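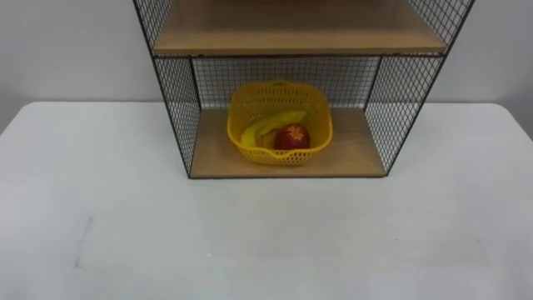

Rirnstead, January 2018

Re: shelf-picking arm, budget line

On the Volgate quote, the earlier message said:

> Two arms would cover the small shelves by August.
> Thomas is already running 4 of them and they're happy.
> I'd say we put in for 2 now and add later.

Happy doing what? Fruit in a basket on a low shelf, with mesh on both sides and behind, is the work we'd be paying for. I want to see an arm reach in there and take the apple without dragging the banana along. The quote has 6 pages and not one mentions mesh.

It also leaves out grippers, spares and training. Skumton charged us 1,000 for a mount last time. Please hold the order until Volgate prices all of it.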